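Weden board, second version

13 December 2021

The board is on its second version now. I started it in October after the first one split along a line of holes I had put too close together. That was my mistake and I have moved the holes.

For anyone new to the blog, Weden is what I call my assembly board. It is a white sheet with smaller plates on top, and the blue parts have to be picked up and put in their places by a pair of arms with hands on the ends. The shared workshop lets me leave it set up at the back, behind a black curtain, as long as I keep the bench tidy and switch off at the wall when I go.

Most of the work this month went into the parts. I print the pegs at home and bring them in. The early ones had a flat top with a sharp edge and the fingers kept catching on it, so I rounded the top of the tall one. I also printed the knob again with a longer post. The old post gave the fingers almost nothing to close on.

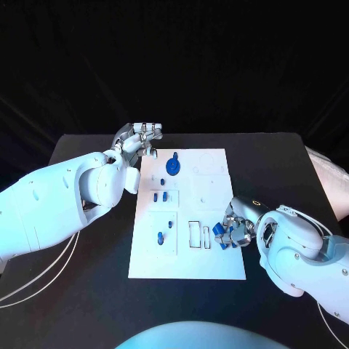 The software is in two pieces. Natia plans the moves for both arms and Abera does the fingers. They used to be one program and I split them after I got tired of breaking the hand code every time I touched the arm code. It is slower to start up, but I can restart Abera alone, and that saves me a lot of waiting.

I ran a set of 100 picks on the short peg and 77 of them were good. I call a pick good if the hand lifts the peg clear of the plate and still has it when the arm stops. Most of the misses were the hand coming down a little too far forward and tipping the peg over. The log has 1784 lines for that set and I have read all of them, which took an evening and two pots of coffee.

Karthikeyan Krishnan looked at the log with me and spotted that the misses got worse toward the end. He thinks the sheet is creeping on the table. I had it held with tape at the corners – not great, I know. He lent me a strip of rubber mat to try underneath and I will run the same set again with it in place.

The knob is harder than the pegs. Getting hold of it is fine most of the time, but turning it can take up to 2 minutes before Natia gives up and backs the arm off. I have not decided if I should loosen the fit or fix the planner. Loosening the fit feels like cheating, so I will try the planner first.

Ilten, the script that draws my plots, still does not work on the new laptop. I will post the charts when it does.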